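Equipment Planning Update: Garment Handling Stations

The Equipment Planning Office has completed the first part of its review of automated garment handling for the Cirnar laundry and kit service. Departments that share the capital equipment fund are asked to read the following before submitting their own requests, as the outcome will affect what remains available for the coming year.

The proposal under review is for two-arm folding stations at the Madigan building. Sorting, folding and stacking of team clothing is currently done by hand at tables along the north side of the work floor. Demand is uneven. It rises sharply at the start of each sports season and again in July, when summer programs return their kit within a short period. Temporary staffing has covered these peaks in the past, but the service has found it harder each year to fill the shifts.

Grustelent has been engaged to advise on the purchase. Its report recommends that the service lease one station before any decision to buy, and the Office has accepted that recommendation. The lease will be charged to the planning budget and will not reduce any department's allocation.

Departments should be aware that the price of the arms is only one part of the cost. The draft budget also provides for the following:

Work tables with a padded, fabric-covered surface. Hard tops were considered and set aside, as thin sportswear is difficult to grasp from them.

Spare gripper fingers and replacement cables. These are treated as consumable items and will be entered under operating costs.

Electrical work. The existing circuits at Madigan do not have the capacity for more than one station.

Staff training, set at 60 hours for the first year. This figure covers the operators and their supervisors and will be reviewed when the lease ends.

A service agreement. Two forms have been offered, one with on-site visits and one with remote support only. The Office has asked for both to be priced over the full expected life of the equipment.

Floor space must also be planned with care. Each station needs room for a basket of unsorted clothing at the side of the table and a clear path behind it for carts. The Madigan floor plan allows 139 square feet per station on this basis. Managers who are considering similar equipment should measure their rooms before requesting a quotation, and should include door widths and the distance to the nearest electrical panel.

The leased station will be tested on shorts and jerseys, the two items that make up most of the seasonal work. Garments will be presented as they come from the basket, without being flattened or turned by staff beforehand. Trim, elastic waistbands and printed numbers all affect how a garment lies on the table, and the trial is expected to show which of them cause the most difficulty.

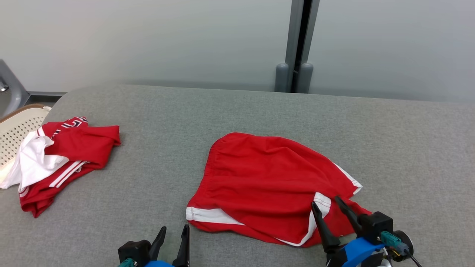

Results will be recorded over 1920 garments, with each item entered as completed, completed with assistance, or returned to hand folding. The Office will compare these records with the present cost of hand folding, including temporary staffing. A purchase will be proposed only if the comparison supports it over the life of the service agreement.

Should the purchase proceed, the stations will be bought in two stages, with the electrical work completed before the second. Storage for spare parts will be provided at the Drasirholm annex, where 100 square feet has been reserved. Requests for shared use of that space may be sent to the Equipment Planning Office with the usual capital request form. Forms received after the budget draft has closed will be held for the next planning cycle.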